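Sorting out the big room, part two

Posted June 23, 2023

In February I wrote that we had taken the ground floor of the old Kusov building and that I would follow up once we had worked in it for a while. A few readers asked for that follow-up, mostly about the shelves and the heat, so those come first.

The lease is for 1,492 square feet on the main level, and the mezzanine came with it. It's a lot more room than the two offices we had before, and for the first month it felt like working in a bus station. You could hear a chair roll from one side to the other. I got used to it. I still take phone calls upstairs.

We kept the walls white. The owner offered to have them painted and I said no, mostly to avoid another week of waiting. With the white ceiling on top of that the place is bright even on a gray morning, and the windows do most of the work. They're tall and there are plants growing outside the lower panes, so you get some green without having to water anything.

The heat is a different matter. The air conditioner is up in the ceiling between the lights and it does fine with the middle of the room. By the windows it doesn't keep up after lunch, so there's a standing fan over there now. I looked at blinds too. Kitaven quoted me $1,325 for the whole row and I haven't decided. I would rather have the daylight, but ask me again in the hottest part of the summer.
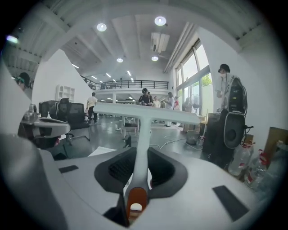

Shelves and storage

I bought the cubby shelves before we had anything to put in them, which was a mistake. I liked how they looked in the Buschmann catalog and figured we would fill them. So far the useful storage is the other set, the white shelves under the mezzanine by the square column. Things get put there because it's close to the tables where people need them. The cubbies are along the wall where you only pass by.

My plan is to move the small stuff over: tape, chargers, notebooks, the box of adapters. One kind of thing per cubby, with a label. If they're still mostly unused after that I'll sell them – they hold their price pretty well.

The area under the mezzanine has a reddish-brown back wall, the one wall in the place with any color to it. I wasn't sure about it at first. Now I think it helps, since that part is lower and would look like a garage if it were white.

Chairs and tables

The chairs are black mesh, with armrests and a headrest on the tall ones. I got up to 500 dollars back on the old set as a trade-in, according to the ad. In practice it was well under that. The mesh is good in warm weather. The headrest I never use.

The tables are white and they show everything. Coffee rings, pen marks, all of it. I wipe mine down at the end of the day and leave the cups for the morning, which I know is the wrong way around.

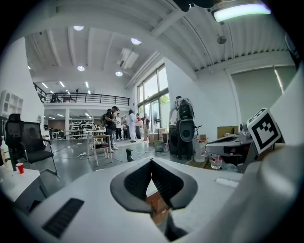 Prusora left a comment on the February post saying the cubbies should go right next to the tables, turned sideways as a low divider, and that labels never last in a shared room anyway. In that office they gave up on labels after 4 weeks and went to clear bins, so you could see what was inside without reading anything.

I like the clear bins. I'm less sure about the divider, as I'd want the shelves fixed to something if people are going to lean on them. I'll measure the space between the tables first and see if there's room to get a chair past.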